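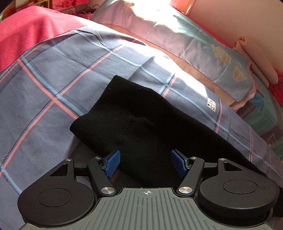 Facilities > Guest rooms > Inspection checklists > Bed and bedding

Bedroom Safety Checklist: Bed and Bedding

Utadum House, upper floor. Form revision 9.

Scope: one bed, made up for use, with loose textiles on or near it. Mark each line Pass, Fix or N/A. Comments follow the line they refer to.

1. Bed cover lies flat, no trip length reaching the floor. Pass.
Comment: Plaid cover, spread across the bed. Recheck after each change of linen.

2. Clothing and loose knitwear removed from the bed before stripping. Fix.
Comment: Black knit item, folded, on the cover. Move to shelf or drawer. Dark knits shed onto light bedding in the Ulness washer — launder separately.

3. Clearance between bed and heater at least 20 inches. Pass.
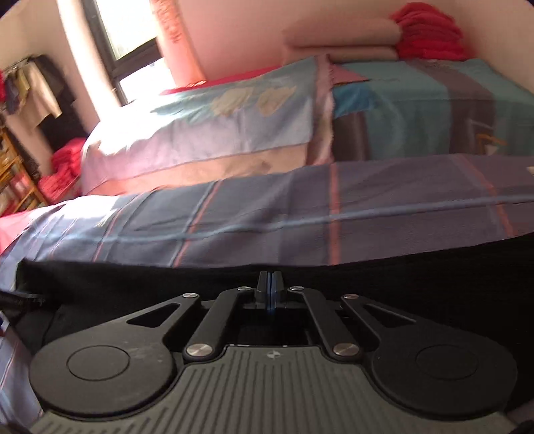

By Felista Were | Inspections, Kariuki Lodging Services

4. Edges of the bed free of hanging bedding. Fix.
Comment: Pink blanket corner hangs over the edge. Tuck in or fold back. The striped blanket needs no action.

5. Straps, cords and belts kept off the walking side. Fix.
Comment: One black strap noted near the bed. Coil and store.

6. Bed frame bolts tight, no movement under hand pressure. Pass.
Comment: Two bolts on the Prurker frame were retightened at the previous visit. No play found.

7. Mattress rated load label present (200 kg). Pass.

8. Lamp cord undamaged, plug seated. Pass.

9. Smoke alarm tested from the bed position. Pass.
Comment: Audible with door closed. Battery is about 18 months old — replace at next visit.

Result: three lines marked Fix, none of them grounds for closing the room. Correct before the next guest and initial the sheet on the back of the door.

Last updated: November 19, 2023
9 shares | 2 comments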